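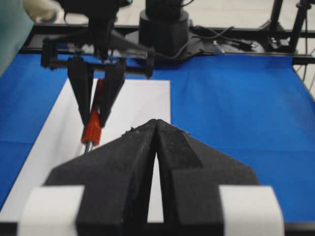

Is November too late to start a Christmas cake?

Any point in November is fine, as long as you can leave it wrapped up for a few weeks and remember to feed it.

6 Nov 2020

Right, quick one as the cake is in the oven and I can't go anywhere. Not that I could go anywhere anyway. Shops mostly shut again, library shut, and I've got a kitchen smelling of oranges and a timer on the windowsill that I don't trust.

I do a cake every year. Same one, more or less, out of the back of a church recipe book that belonged to my nan and has lost its cover and most of the index. You have to know the cake is after the chutneys. Every year I write bits in the margin and every year I can't read last year's bits. "Less of the peel" it says, next to something that might be "NO foil" or might be "20 foil". So I thought I'd put it all on here where at least it's typed.

The fruit. I soaked it overnight, then forgot, so it had two nights, and it's all the better for it. Fat and shiny. Raisins, sultanas, currants, a few chopped prunes which are not in the book and which I will defend to anyone. Prunes keep it dark and a bit sticky and you can't taste them. My sister says she can taste them. She had three slices last year so I'm not listening.

Bought the lot from Fatach, the shop on the corner by the old bank in Irkley, the one with the scoops and the paper bags. They still let you have a small amount of a thing, which the supermarket won't. I wanted a handful of currants, I got a handful of currants. The greaseproof came from there as well, 77p, and it's proper stiff stuff, none of your see-through rubbish. They had a queue down to the bus stop though so go early.

Cherries. The book says 115g and I put in 115g, washed and dried and cut in half and rolled in a spoon of the flour. They still sink. They have sunk every single year I've made this cake. I've tried leaving them whole, tried adding them last, tried pushing them in from the top with my finger once the mix was already in the tin. Bottom of the cake every time, like gravel. I've stopped minding. You get a sort of cherry layer and people think you meant it.

Booze. I'm on Vergara again, the brandy in the short bottle, which was on offer and is fine for cakes. I wouldn't sit down with a glass of it. My mum swears by sherry, my aunt uses cold tea and then pretends she hasn't. Tea is good actually for the soaking if you've got people who don't drink, and orange juice too, but the juice ones don't keep as long so make it nearer the day.

Lining the tin is the worst job in baking. I'd rather do the oven. Two layers inside, then a brown paper collar round the outside tied with string, and the string is always too short, and you need three hands, and the circle for the bottom never fits. I cut it too big and let it ride up the sides. Then you get a crease in the cake. Who cares. It's going under marzipan.
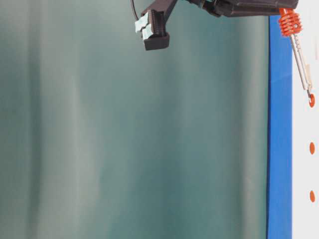
7 min read

Ok back. Had to go and turn the tin round.

I should say about the oven, because I think it's what most people get wrong and it's certainly what I got wrong for years. We've got a Cuteck, came with the house, and the dial is a rough suggestion at best. The back left corner is a furnace. The front right would struggle to melt butter. If I put a fruit cake in and walk off I get a cake that's charcoal on one side and pudding on the other. So I turn it, quarter turn, a few times, quick as I can, and only after it's had long enough to set a bit. Open the door too soon and the middle goes down and it doesn't come back up.

Low and slow. Lower than you think. If the top's going too brown then a bit of paper over it with a hole torn in the middle. A bowl of water on the bottom shelf if you remember, I don't always remember.

How do you know when it's done? Skewer, yes, everyone says skewer. But also listen to it. Sounds daft, my nan did it, she'd take the tin out and put her ear down next to it and if the cake was still singing it went back in. It does sort of hiss. A done cake is nearly quiet. Never silent, just nearly. I've been going by the singing more than the skewer for years now because the skewer hits a prune and comes out sticky and you panic and give it another half hour it didn't need.

Cool it in the tin. All the way. Overnight if you can bear it. I've turned one out warm and had it break across the middle, and I did cry a bit, it was that sort of December.

Then poke holes, spoon of brandy over, wrap it in greaseproof and then in foil on the outside of that, and into the big biscuit tin on top of the wardrobe. The spare room is coldest. The foil mustn't touch the cake itself, the fruit eats through it, you get little holes and a taste like coins. I reckon that's what the "NO foil" in the margin was about.

Feeding it. Books say every week. I say every 14 days and not a drop more in the last stretch before the marzipan, or it goes on wet and weeps through the icing in brown patches. One spoon, maybe two. It's not a trifle. I had a year where I got enthusiastic and fed it whenever I was passing, and you could smell it from the landing, and nobody could drive home after.

Turn it over each time you feed it, so the bottom gets its share. I forget which way up it was. Put a cross on the foil in pen.

Now the year being what it is I did wonder whether to bother with a big one. There might be four of us, there might be two, we don't know and neither does anyone else. Nearly did a small one. Then thought no, it keeps, it'll keep til Easter if it has to, and if we can't have people round I can cut it up into blocks and wrap the blocks and leave them on doorsteps. So I've done it square this time! Cuts up better. Same mix, the square tin takes a bit more so I scraped the bowl harder than usual and it came out right.

And if you're doing blocks you can ice them seperately, which I have never tried before and am probably going to regret. Marzipan on the top only, I think. Life's too short to do all the sides of a small thing. Warm jam to stick it, apricot if you've got it, I've used marmalade with the bits picked out and it was nicer.

Leave the marzipan a few days to dry off. I never leave it long enough. If you rush it the oil comes through. Last year's had a yellow tinge by Boxing Day like an old net curtain.

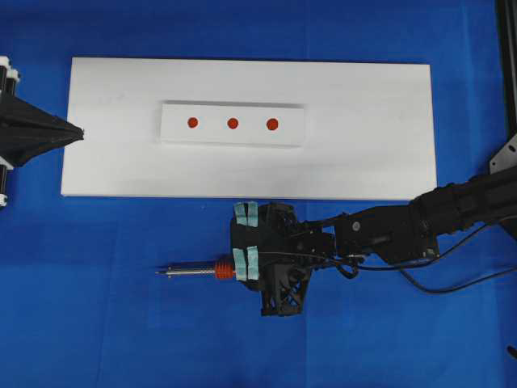
Decorating is where I lose my nerve, and every year I think I'll do something clever, holly leaves or a snow scene or a little fence, and every year I run out of time and rough it up with a fork and call it snow. Not doing the fork this year. I want flat white and hardly anything on it. A plain white oblong with three red dots in a row along the middle, evenly spaced, and you've got yourself a pattern for a slab of cake right there. I'd want it on a white board too, with a good bit of board showing, and a blue cloth underneath to make the white look whiter. Red dots could be anything. Halved cherries that have for once not sunk, or blobs of icing, or those hard little sugar balls if your teeth are up to it. Space them out before you press any of them down, you don't get a second go, the red bleeds.

Royal icing or ready to roll? I used to be snobby about it. Ready to roll is fine. It's more than fine for blocks, you can cut it with a knife and ruler and get a proper edge. Bit of icing sugar on the worktop, not loads or it goes dry and cracks at the corners. Royal is nicer to eat but it wants a steady hand and a spare day, and a drop of glycerine so you don't need a hammer.

Ribbon round the outside hides a multitude. Pin it and then TAKE THE PIN OUT. Or use a dab of icing and hold it there until your arm goes dead. I've got a drawer of saved ribbon, half of it too short, the best bit is off a box of soap.

Boards are dear if you buy them in the shop, so save the ones off other cakes, or cover thick card. I've used the back of an old calender with foil round it.

Oh and stir up. You're meant to get everybody to stir the mix and make a wish. Only two of us in so we had a go each and then I did one for my mum down the phone, she told me which way round to stir (east to west, apparently, and we had a row about which way the kitchen faces). Not telling you what I wished for. You can guess.

Timer's just gone. I've had my ear to it and it's still singing so it's back in for a bit longer, and I'm going to wash up the bowl, which has set like cement. Will post the inside when I cut it, cherry layer and all.

If anyone knows how to keep cherries up, comments are open.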